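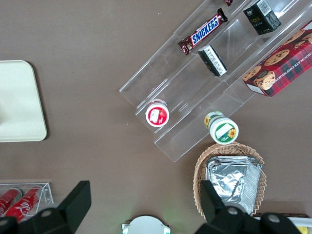

Kategorie: Küche & Werkstatt > Theke, Kiosk, Vereinsheim
Schlagworte: Snacktheke, Roboterarm, Aufbau, Ordnung, Miete oder Kauf
26 Kommentare · 4 mal geteilt

Snacktheke mit zwei Armen: was beim Aufbau hilft (und was das Egan-Set kann)

Stand 4. November, Preise können sich ändern.

Kurz vorweg, weil so viele danach fragen: Das Egan-Set kostet 3510 Euro in der Grundausstattung. Zwei Arme, Greifer, Steuerkasten, Kabel, Software. Tisch nicht dabei. Körbe, Ständer, Tabletts auch nicht. Wer nur mal testen will, kann bei Droltimness mieten, da läuft das wochenweise und die Kaution ist happig. Wir haben gemietet, 4 Wochen, in einem Nebenraum in Itadstead. Danach gekauft. Also ja, Empfehlung, aber mit Abstrichen. Steht weiter unten.

Der größte Teil der Arbeit ist nicht der Roboter. Der größte Teil ist der Tisch. Darum hier vor allem Tischtipps, die meisten davon taugen auch für eine Theke, an der ein Mensch steht.

DER TISCH

Matt. Unbedingt matt. Wir hatten erst eine glänzende Platte und die Kameras haben jede Deckenlampe für eine Dose gehalten. Braun geht gut, dunkles Grau auch. Weiß nicht, wenn man weiße Becher und weiße Tabletts drauf hat.

Tief genug muss er sein. Die Arme sitzen hinten, die Ware kommt nach vorn und an die Seiten, in der Mitte bleibt Platz. Wer die Mitte zustellt, ärgert sich den ganzen Tag.

Platte vorher abwischen, trocknen lassen, dann erst ausrichten. Krümel unter dem Ständer = Ständer steht schief = Greifer daneben. Klingt kleinlich. Ist es auch.

Zwischen Tischkante und erster Ware: bei uns 26 Zentimeter auf der Seite, wo die Leute stehen. Reicht.

KÖRBE

Weidenkörbe sehen nett aus und machen keinen Lärm, wenn der Greifer mal an den Rand kommt. Dafür rutschen sie. Antirutschmatte drunter, passend zugeschnitten, so dass man sie nicht sieht. Doppelseitiges Klebeband haben wir auch probiert, Finger weg, das kriegt man vom Geflecht nie wieder ab.

Rund ist einfacher als eckig, finde ich. Geschmackssache.

Sandwiches hochkant rein, auf die Kante gestellt. Flach hingelegt packt der Greifer zu tief und drückt den Belag raus. Dreiecke gehen besser als halbe Baguettes. Baguettes gehen eigentlich gar nicht, haben wir aufgegeben.

Aluschalen stapeln: geht, aber gerade. Deckel gut andrücken, Rand rundum umfalzen. Wenn der Rand an einer Ecke hochsteht, bleibt er am Korb hängen. Und bitte nicht bis oben füllen mit Soße. Man lernt das genau einmal.

STUFENSTÄNDER AUS ACRYL

Bester Kauf neben dem Set. Durchsichtig, leicht, abwaschbar. Die Ware liegt versetzt, man sieht alles und kommt überall dran.

Ein paar Sachen dazu:

- Schräg auf den Tisch stellen, nicht parallel zur Kante. Der Arm kommt so an jede Stufe ran, ohne sich zu verrenken.
- Riegel mit der Schrift nach oben. Hilft der Erkennung, und die Kundschaft will auch lesen.
- Große Schachteln (Kekse und so) nach außen. Sonst verdecken sie die kleinen.
- Runde Becher und Döschen rollen gern. Leiste vorn an der Stufe, oder ein Streifen Moosgummi.
- Zwischen den Sachen Luft lassen, einen Finger breit mindestens. Der Greifer hat ja auch Finger und die sind dicker als unsere.

Putzen nur mit Wasser und einem Tropfen Spülmittel, weiches Tuch. Glasreiniger hat unseren ersten Ständer blind gemacht. Beim zweiten sind wir schlauer.

FLASCHEN UND DOSEN

Flaschenregal in die Mitte nach hinten, direkt hinter das Tablett. Kürzester Weg. Zwei Ebenen sind genug, drei wackeln.

Flaschen immer gleich ausrichten, Etikett nach vorn. Greifen lässt man am Hals, nicht am Bauch. Das muss man im Programm umstellen, Voreinstellung ist Bauch. Warum auch immer.

Dosen liegend in einen kleinen Halter, nebeneinander. Stehend ging bei uns auch, kippt aber beim Nachbarn um wenn der Arm knapp vorbeifährt. Kalte Dosen vorher abtrocknen! Feuchte Dose und Gummifinger, das gibt nichts. Ein Geschirrtuch liegt bei uns immer unterm Tisch, zweites in Reserve.

DAS TABLETT IN DER MITTE

Hell, flach, abgerundete Ecken, kein Muster. Mehr braucht es nicht. Der Rand darf ruhig etwas hochstehen, dann rutscht beim Ablegen nichts runter.

Position mit Bleistift auf der Platte markieren, zwei Ecken reichen. Nach jedem Abräumen wieder genau dahin. Wir hatten am Anfang Malerkrepp, das hat die Kamera verwirrt und sah außerdem nach Baustelle aus.

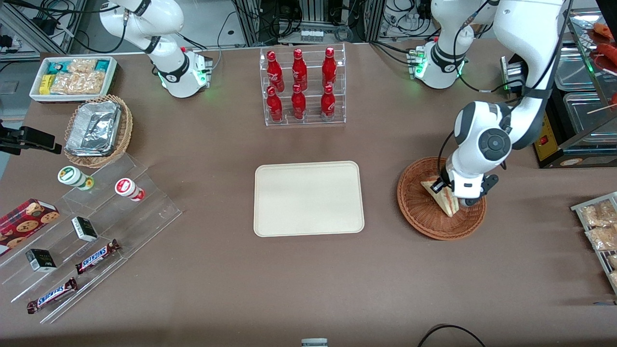 Linker Arm mit Sandwich über dem Korb, rechter Arm hochgeklappt, Tablett leer.

WER MACHT WAS

Links und rechts ist aus Sicht des Roboters gemeint. Hat uns einen ganzen Nachmittag gekostet. In der Anleitung steht es, auf einer Seite die man überblättert.

Aufteilen, am besten so: ein Arm macht Brot und Warmes, der andere Riegel, Getränke, Packungen. Wer gerade nichts tut, klappt hoch. Die Parkposition kann man selber festlegen und sollte man auch, die ab Werk ist zu tief.

Beide gleichzeitig über dem Tablett: kann das Set angeblich. Wir haben es abgeschaltet. Nacheinander dauert länger, aber man steht entspannter daneben.

WARMHALTEN

Würstchen am Spieß in der Glasvitrine, das geht, wenn die Spieße lang genug rausgucken und alle in dieselbe Richtung. Die Vitrine ganz an den Rand, nicht hinter andere Sachen. Kabel vom Heizgerät nach hinten weg, nie nach vorn über die Platte.

Temperatur kontrolliert man selber, mit Thermometer, nach Vorschrift. Das macht kein Arm für einen und der Steuerkasten weiß davon nichts.

Vitrine abends auswischen solange sie noch lauwarm ist. Fett. Mehr sag ich nicht.

KABEL

Klettband, kein Kabelbinder. Man macht es sowieso dreimal wieder auf. Kabel beschriften, an beiden Enden, bevor man einsteckt. Schlaufe lassen an jedem Arm, sonst zieht es beim Ausfahren am Stecker.

Steuerkasten so stellen, dass man an die Anschlüsse kommt ohne den Tisch abzurücken. Unserer stand zuerst darunter, auf dem Boden, neben dem Wischeimer. Muss ich nicht ausführen.

PUTZEN AM GREIFER

Jeden Abend, Strom aus, feuchtes Tuch, danach trocken nachwischen. In die Schraubenköpfe setzt sich Zucker und Mehlstaub, da hilft eine alte Zahnbürste. Gelenke nicht einsprühen. Auch nicht "nur ein bisschen".

Die kleine Kamera am Handgelenk mit Brillenputztuch. Wenn der Arm plötzlich daneben greift, zuerst da nachsehen, dann erst bei der Hotline anrufen. Bei uns war es fast immer Fingerfett auf der Linse, und zwar unseres.

Schrauben an den Fingern einmal die Woche nachziehen, handfest. Der passende Schlüssel liegt dem Set bei und ist winzig, also gleich an eine Schnur binden.

WAS GEFÄLLT

Einrichten der Grundplätze dauert 10 Minuten, wenn der Tisch steht. Arm von Hand hinführen, Knopf drücken, fertig. Das haben bei uns auch Leute gemacht, die sonst den Drucker nicht anfassen.

Leise. Wirklich leise, die Kühltruhe ist lauter.

Ersatzfinger kommen schnell und man wechselt sie selbst.

WAS NERVT

Durchsichtige Verpackungen. Brötchen in Klarsichtfolie sind Glückssache, besonders wenn Licht draufsteht. Wir haben sie an den Rand in ein Drahtgestell gestellt, immer am selben Platz, und lassen den Arm nach Position greifen und nicht nach Kamerabild. Besser so, gut ist es nicht.

Knistertüten genauso. Wenn die Tüten zu dicht gepackt sind, kommen zwei auf einmal mit.

Die Anleitung ist übersetzt und zwar schlecht. "Den Hand vor Gebrauch beruhigen" heißt wohl Greifer kalibrieren.

Softwareupdates mitten am Tag, ohne zu fragen. Lässt sich ausschalten, unter Erweitert, ganz unten. Sofort machen.

Und der Preis halt. Für einen Kiosk mit richtig Betrieb rechnet sich das vieleicht irgendwann. Fürs Vereinsheim eher mieten, für Feste. Bei Droltimness sind im Dezember die Wochenenden schnell weg, früh anfragen.

ALTERNATIVE?

Stistonness hat ein Set mit nur einem Arm. Billiger, kleiner, passt auf einen normalen Küchentisch. Haben wir nur einen Vormittag ausprobiert, drum nur so viel: Riegel und Dosen gut, Sandwiches schlecht, weil die Finger hart sind und keine Gummiauflage haben. Kann man selber bekleben, verliert dann aber die Garantie, steht jedenfalls so im Kleingedruckten. Wer nur Verpacktes ausgibt, kann sich das ansehen.

VORM AUFMACHEN, ZUM AUSDRUCKEN

Platte sauber und trocken
Tablett auf der Markierung
Körbe fest, Matte drunter
Riegel Schrift oben
Flaschen Etikett vorn
Dosen abgetrocknet
Linsen geputzt
Kabel weg von der Vorderkante
Parkposition einmal anfahren
Notaus drücken, wieder lösen, läuft?

Den Zettel haben wir laminiert und mit einer Klammer an die Tischkante gehängt, auf der Rückseite steht die Nummer vom Vermieter.

Nachtrag wegen der Frage zu den Keksschachteln: liegend, lange Seite zum Arm, und nicht mehr als eine übereinander. Also keine übereinander. Ihr wisst was ich meine. Zu den Matten: Meterware aus dem Baumarkt, die dünne, gelochte. Die dicke trägt zu sehr auf und dann stimmt die Höhe im Programm wieder nicht.

Kommentare (26) · Teilen (4) · Mehr aus: Theke, Kiosk, Vereinsheim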